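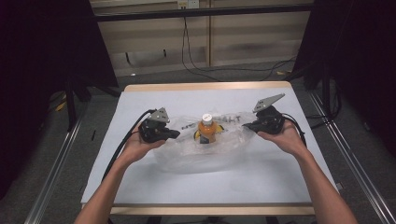 Count assistants wanted for the Masside council elections

Masside District is looking for people to count votes. The work is paid, the chairs are not good, and the result will be disputed by at least one person in a rosette whatever you do. If that hasn't put you off, read on.

Polling takes place in May across all wards, including the new ward of Stodance, which was drawn up at the last boundary review and has already received 57 letters about its name. Ballot boxes from every station come to the Plostel Leisure Centre, where the badminton courts will be given over to democracy for the night. Doors open to staff at 9.15pm and the first boxes usually arrive a little before eleven. Prydderch is always last. There is one road out of Prydderch and it has cows on it.

What you would be doing

You will sit at a table with other assistants and a supervisor. First you check that the number of papers in the box matches the number the polling station says it issued. Then you sort them by candidate and bundle them. Papers that are unclear go into a tray for the Returning Officer, who will decide whether a drawing counts as a preference. You don't have to decide this yourself, and you will be asked not to offer a view.

Candidates and their agents will stand on the other side of the table and watch your hands. They are allowed to. They may not touch the papers, and they may not talk to you, though some of them sigh.

Last time the smallest majority was 5 votes. We counted that one three times, and the losing agent still sends us a card every Christmas.

Who can apply

You must be 18 or over on polling day and have the right to work in the UK. You must not have campaigned for any candidate or party in this election, and that includes delivering leaflets as a favour to your brother-in-law. You don't need to live in the district. Experience is welcome but plenty of our best people came from banks, school kitchens and the bingo.

You should be able to concentrate late at night, count accurately and keep your opinions off your face.

Pay and practical matters

The fee is £304 for the night, which includes a training session of two hours in April. Training is compulsory even if you have done this before — the form has changed again. We expect to finish by 4am. We also expected that last time.

Tea, coffee and sandwiches are provided. Phones stay switched off in the counting area. Parking at Plostel is free after six, but please leave the bays by the side door clear for the vans. Bring a jumper, as the heating is on a timer and the timer answers to no one.

How to apply

Application forms are on the Elections page of the council website, or can be collected from the front desk at Masside Town Hall. Please give the name of one referee who is not related to you and not standing. We had 600 applications last time and can't reply to all of them, but everyone who is offered a place will hear from us by the end of March. Applications close at noon on the last working day of February.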